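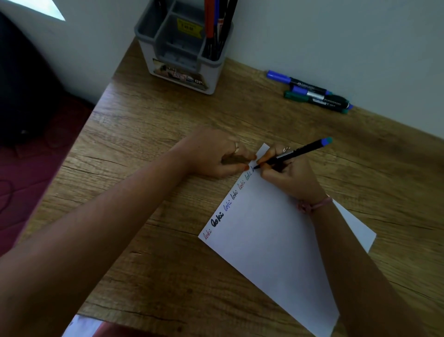 Posted by Tania Saha in Accounts & Subscriptions, March

Is Vedus really leaving the country, or just the free plan?

I got an email saying Vedus will "wind down services in selected regions" and that my library stays readable for 44 days. I have 2,478 saved articles in there and three years of notes. Support sent me the same paragraph twice. Has anyone seen a list of the regions? And does the export tool work — mine stops partway through and gives me an empty zip.

Benedikt Schwerdtfeger
There is no list. "Selected regions" is what a company writes when it wants room to change its mind, and Stirkden used the same wording before it dropped everyone. I'd assume you're on it. For the export, do one folder at a time and leave out attachments. Mine failed five times with them switched on. Open each zip before you trust it.

Habibur Howlader
just use a vpn, works fine for me

Sandamali Wickramasinghe
A VPN won't help if they go by billing address, and the email I got says they do. Benedikt is right about folders, but notes don't come along with the articles. They have a separate export under Privacy, and you get a plain text file with the dates missing. The blog post blames "market conditions." Maybe so, but they were still selling me a yearly plan in the same month. Ask for the unused part back in writing.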